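Cleaning a Front-Loading Washer in a Shared Laundry Room
Stonau Residences, Resident Services Office
Updated 2020-02-22

This guide is for residents who have signed up for a cleaning turn in one of the shared laundry rooms. It covers the monthly cleaning of a front-loading washer from start to finish. Dryers are covered in a separate guide, available at the front desk. Please read all of the steps before you begin.

Before you start

Check the booking sheet on the laundry room door and mark the machine as closed for the full period of your turn. A cleaning turn lasts 2 hours, including the empty hot cycle. Residents of the Hullalow building should use the sheet on the second floor, as the one in the lobby is for dryers only.

You will need:

Two clean cloths
A soft brush or an old toothbrush
A shallow tray and a towel
White vinegar or the washer cleaner supplied by the office
Rubber gloves

Do not use bleach and vinegar in the same cleaning turn. The two produce a harmful gas when mixed, and residue from one may remain in the machine when the other is added.
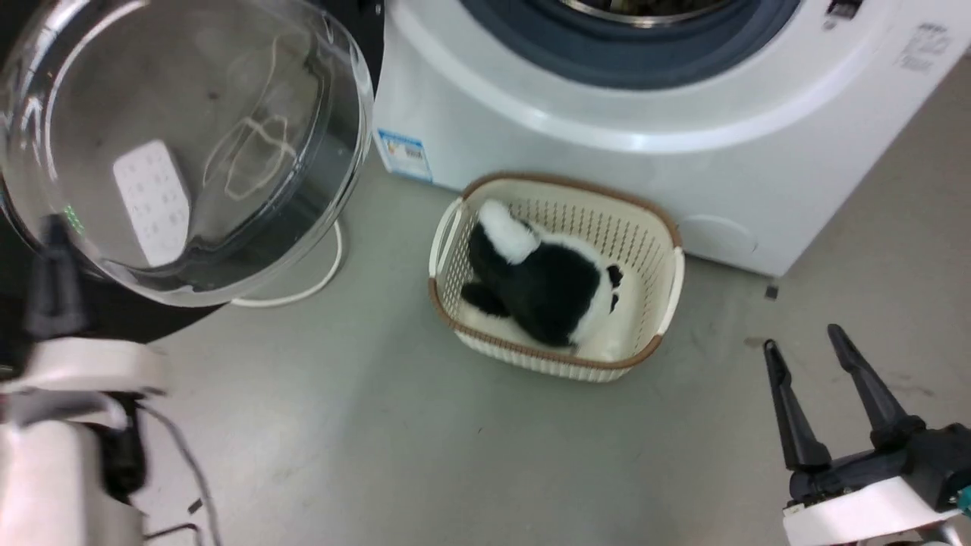

Supplies are kept in the gray cabinet and may be used at no charge. If the supplied cleaner has run out, write this on the supply list and use vinegar for that turn. Personal detergent left in the cabinet belongs to other residents and should not be used.

Step 1. Empty the machine

Turn the drum by hand one full time and feel along the top for socks and other small items. Place anything you find in the lost items basket. Items are held for 30 days and then donated.

Step 2. Clean the door seal

Pull back the fold of the rubber seal gently and work around the whole circle. Hair, lint, and coins collect at the lowest point. Wipe the fold with a damp cloth, then with a dry one. Use the brush on dark spots, but do not scrape the rubber with anything hard. A torn seal must be reported at once, and the machine must stay closed until it has been checked.

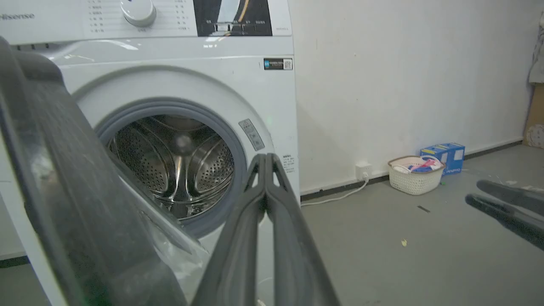
Step 3. Wash the detergent drawer

Slide the drawer out until it stops, press the release tab, and lift it free. Rinse it in the utility sink with warm water. Brush out the softener section, where thick residue is most common. Wipe the empty slot before putting the drawer back.

Step 4. Drain the filter

Make sure that the machine is switched off and that any water in it has cooled. Lay the towel on the floor and set the tray under the filter cover. Loosen the cap slowly and let the water run out a little at a time. Remove any lint, rinse the filter, and tighten the cap fully.

Step 5. Run an empty hot cycle

Pour 400 milliliters of vinegar into the empty drum, or add one measure of the supplied cleaner to the drawer. Select the hottest cotton cycle. Remain in the building while the machine is running.

Step 6. Dry and air the drum

When the cycle ends, wipe the inside of the drum, the glass, and the seal. Leave the door open until the next booking.

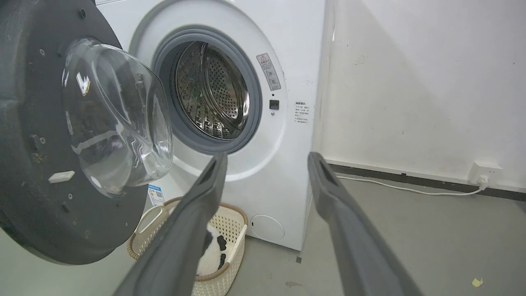
Recording your turn

Sign the cleaning log and note any leak, noise, or error code. Faults should also be reported to Effie Yule in Resident Services. Repairs are arranged by the office, and residents should not attempt them.

Turns for March will be assigned by Imtiaz Fakir. To exchange a turn, both residents must sign the change form before the turn begins.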